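Akbridge Student Robotics Club Opens Year With Household Tidying Project

Released September 1, 2019

AKBRIDGE - The student robotics club at Akbridge Technical College will spend the fall term teaching a robot arm to clear a cabinet top and put the items into a drawer, the college announced today. The work will be entered in the Javow Student Manipulation Challenge, a regional contest for two-year colleges and high schools.

The club has eight members this year, drawn from the electronics, computing and machine tooling programs. It meets in the automation lab on the ground floor of the Vikar Building, where the arm and its test area are set up for the length of the project.

The Javow contest asks each team to program a robot to do a short household job from start to finish with no help from the operator. Teams pick from a list of tasks published by the organizers. Akbridge chose the drawer task, in which the robot must pick up a set of everyday objects from a raised surface, place them in an open drawer and then push the drawer shut. A run ends when the drawer is closed or when the time limit is reached.

Members began work in July, during the summer lab session. The first weeks went to fixing the height of the cabinet, setting safe limits on the arm's movement and writing the program that records each attempt. By the end of the session the club had logged 400 attempts. Those records are now being sorted and labeled so that the group can see which objects the arm handles well and which ones it tends to drop or miss. 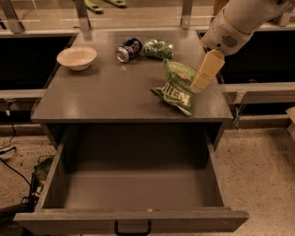 The gripper over a bag of chips on the cabinet top, with a bowl, a soda can and a green wrapper also set out and the drawer open.

The objects are ordinary items from a kitchen or a break room. Contest rules call for a mix of hard and soft things, and the club has found that the soft ones take more time to program. A bowl keeps its shape no matter how it is picked up, so its grasp can be worked out ahead of time from its size. A chip bag folds and shifts when the fingers close on it, and the place where it can be held depends on how it happens to be sitting. Cans bring their own problem when they are on their side, as a light touch from the wrong direction can send them rolling.

For that reason the club has split into two groups. One is working on grasping and has charge of the approach angle, the closing force of the fingers and the check that confirms an object has been picked up. The other is working on placement, including where in the drawer each object should go and how low the arm should reach before letting go. The groups trade members at the middle of the term. Each student is expected to have worked on both halves of the program by the time of the contest.

Closing the drawer is being treated as a separate job. The robot must move clear of the cabinet top, come down in front of the drawer and push on it evenly. In the summer trials the drawer was closed by hand between runs. The club plans to add the closing step to the program once pick and place are working well enough to be run together.

Equipment for the project was paid for in part by a grant of $2,000 from Acheampong Tooling, an Akbridge machine shop that has taken on interns from the college for several years. The grant covered spare gripper fingers, a second monitor for the operator station and the contest entry fee. The shop will also let students use its milling machine on request to make mounting plates and brackets. The college is providing lab space, the arm and staff supervision.

Students can earn credit for their part in the project. Those enrolled in Introduction to Automation may use their club work in place of the final lab assignment, provided they keep a written log and give a short talk to the class. Students in other programs can register for the one-credit independent project course with the approval of their adviser.

Each team entering the contest must submit a written report along with a video of an unedited run. The report has to list the objects used, the number of attempts made and the causes of failed attempts. Akbridge will also post its program and its attempt records on the club's page after the contest so that other schools can use them. The college entered the contest for the first time last year with a block-stacking robot and finished in the middle of the field.

The club's targets for the fall term are as follows:

Pick up each object in the set from any starting position on the cabinet top.
Place the full set in the drawer within the contest time limit.
Close the drawer without moving the cabinet.
Complete a full run with a member of the public choosing where the objects go.

The last of these will be tried at the college's fall open house, when visitors will be able to set out the objects and watch the robot work. Visitors must stay behind the marked line while the arm is switched on. Children under 12 must be with an adult. The open house is free and no registration is needed for the lab.

Membership in the club is open to all current Akbridge students, full time or part time. No experience with robots or programming is required. New members complete a safety session before working near the arm and are paired with a returning member for their first month. The club is also looking for students who can help with video editing and with the written report.

High school students who are taking college classes through the dual enrollment program may join with a signed permission form. Forms are available at the front desk of the Vikar Building and at the student activities office.

About Akbridge Technical College

Akbridge Technical College offers two-year degrees and certificates in electronics, computing, machine tooling, health care and business. The automation lab is used by day and evening classes and is open to student clubs outside class hours.

Press contact

Office of College Communications, Akbridge Technical College. Requests to visit the lab or to film the robot should be made at least two working days in advance.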